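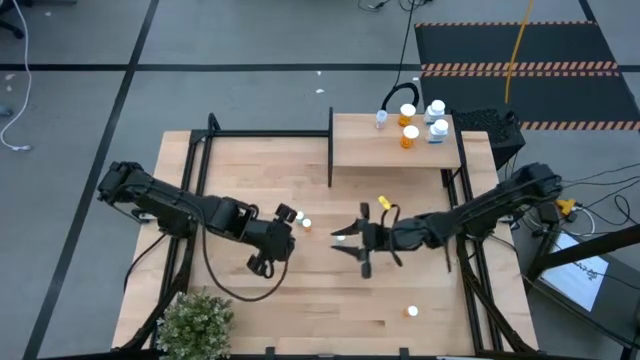 Cap and bottle sorting, April, notebook 2, p. 98

Started 9:40. Maysoun had the key to the cupboard so we lost the first part of the morning.

Today is the pill bottles. The Cirklow order came in with bottles and caps mixed in the same carton and no list, so before anything else I want to know which caps go with which bottles. Siham started a sheet for it. Columns are bottle color, cap color, cap type (push-down or plain screw), fits yes/no, remarks.

White caps are the nuisance. On the table they all look the same, and the orange prescription bottles and the white plastic ones with the blue labels both take a white cap. Put four loose ones out on the wood and I could not have told you which was which without picking them up. The blue cap on the small clear bottle is no trouble.

Shelf: bottles stay up on the raised wooden shelf at the far side, caps down on the table. Fouad wanted it the other way around because caps roll. I tried it his way last week and kept knocking bottles over reaching past them. Leaving it as is. If the rolling gets bad we can put down the thin mat from Rokstead.

Lids that do not fit anything go in the Nseir tin, not back in the carton. Please.

11:15. Majdi D. asked whether the push-down caps can be marked on top with a dot. Fine by me, pencil only, marker came off on my fingers. He will do the ones in the carton first.
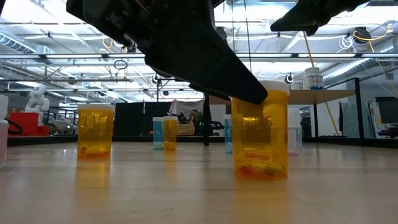

Contents and fill

Capsules in the amber bottles, yellow ones in one, yellow and orange together in the large one with the white push-down cap. They lie at the bottom and you can see them well enough through the orange wall, so no need to open a bottle to check whether it is filled. The light blue bottle is all right for this too, the small round white things near the base show through.

The white bottles are harder. Siham suggests a strip of tape on the underside for filled ones. Agreed, starting with the next batch.

The pale gray tabletop is glossy and the amber bottles throw an orange reflection on it. I don't mind it but Maysoun does, she says it makes the base hard to judge when you set bottles in a line. She is going to ask Sornar what a matte sheet costs.

To do
Finish the fit column, large amber first
Label for the tin
Ask Majdi H. if carton 13 is the same mix, he signed for it
Second pencil
Wipe the shelf before bottles go back up

Stopped 12:30. Sheet is in the blue folder, top drawer.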